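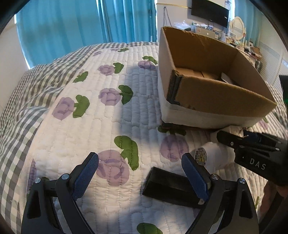
Golnar Zarei asked why the ward registers are split by page and not by patient, and whether anyone could rejoin them without going back to the scans. The short answer is yes, using the entry_key column, and the rest of this file explains how.

Bavthorpe Fever Hospital Registers, transcribed

Contents

This dataset holds transcribed admission and discharge registers from the fever hospital at Bavthorpe, covering the influenza years and the scarlet fever seasons on either side of them. There are 998 register pages. Of these, 117 have damage that affects at least one entry, mostly along the lower outside corner.

The registers are administrative records. They say who came in, from which street, under what diagnosis, and how the stay ended. They do not contain nursing notes or temperature charts. The hospital kept those in separate books, and we have not found them.

Files

pages.csv has one row per register page, with the volume, page number, ward and damage flag.

entries.csv has one row per written line. A patient who moved from one ward to another has two or more lines.

diagnoses.csv maps the wording used by the clerks to a short list of modern headings.

streets.csv gives the standard spelling for street and district names, including the Onsri farms outside the town.

notes.txt has transcriber comments keyed to page number.

All files are UTF-8. Fields are separated by commas and text fields are quoted. Empty means the clerk left it empty. The word ILLEGIBLE means something is written there and we could not read it.

Rejoining patients

Sort entries.csv by entry_key, then by line_no. Lines with the same entry_key were judged to be the same person during the same stay. Names were not used alone for this. We required name, age and street to agree, or name and admission number where the number was carried over to the new ward.

Return visits have a new entry_key. If you need to follow a person over several years you will have to do your own matching, and you should expect errors. Clerks rounded ages, and children's ages in particular jump around.

How the transcription was done

Each page was typed once, then read against the scan by a second person. Where the two disagreed, a third reading was made. The first pass was done in Brosta, a form-based entry tool, and the export was cleaned with the scripts in the tools folder. Brosta drops leading zeros from admission numbers. We put them back, but if you find a number shorter than five digits please report it.

Abbreviations were expanded only where the expansion was certain. "Inf." is left as written in the entry text, because the clerk in volume 3 used it for both influenza and infant. The mapped diagnosis is blank in those cases unless another column settles it.

Known problems

Volume 2 is missing its first gathering. The volume starts in the middle of a month.

The discharge column in volume 4 was filled in by someone working from memory or from another book. Whole runs of patients share one discharge day, usually a Sunday. Do not use volume 4 to calculate length of stay.

In the diagnosis map, 321 distinct spellings and phrases are reduced to a much smaller set. "Pneumonia following influenza" is filed under influenza, with pneumonia as the secondary heading. Version 1 had it the other way around, so counts from the two versions will differ.

Deaths are recorded only if they took place in the building. Patients sent home to die appear as discharged.

Suitable uses

Local history, family history, teaching, and studies of how diagnoses were recorded. The data can support rough comparisons between seasons in this one hospital. It cannot be used to work out a death rate for the town, as many sick people were nursed at home and never appear in any register.

Privacy

All entries are old enough to be open under the archive's rules. Names are included. We removed one column of remarks about family circumstances from the public files. Researchers can ask to see it at the reading room.

Loading

The files are small and open in any spreadsheet program. If yours tries to turn admission numbers into dates, import that column as text. The sample file in the Filel folder has 2,000 lines and is enough to test a script before running it on the full set.

Corrections

Send the page number, line number and your reading. A reason helps when the hand is difficult. Corrections are checked against the scan and go into the next release, planned for July. Changes are listed in CHANGES.txt with the old reading kept beside the new one.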